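Plurthorpe hose set
Data card, last edited Feb 20, 2022
Maintained by Marilou Castillo

Plurthorpe is a set of two-armed recordings of one very small chore: joining two pieces of gray ribbed hose with a white connector. People do this behind their washing machine while swearing. We wanted to know if a pair of arms could do it, with or without the swearing.

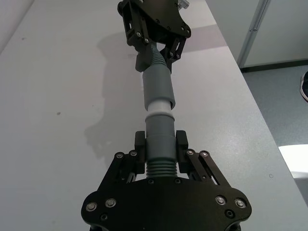
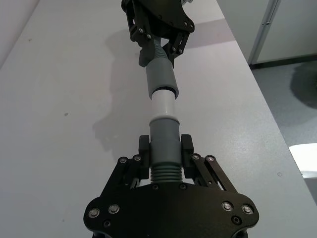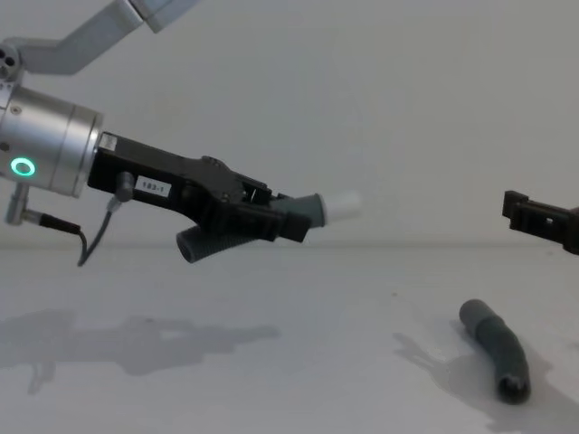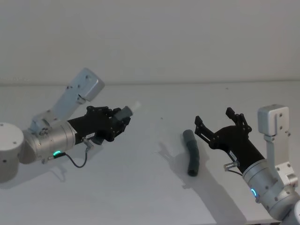

So, can machines do chores yet? This one, on a good day, on a bare table, with no washing machine in the way. I would not hand over the laundry room.

Contents
271 episodes, all driven by a person. 200 are for training, the rest for testing. Wrist, chest and head views are in separate folders. Please don't mix them, we did that in December and lost a week.

What counts as done
The joint has to survive a light tug from both arms. Hoses that only look joined go under "almost", a folder that grew faster than I'd like.

Known problems
- The Rarano loader drops the last few images of long episodes. Fix is pending, and has been for a while.
- Force readings are missing from the early Ambrosio runs.
- One hose type, one table. A policy trained on this knows nothing about kinks, lint or water.

Use
Free for research. If you train on it and your arms can do the real thing behind a real washer, write to me at Rilorer - I have a leak.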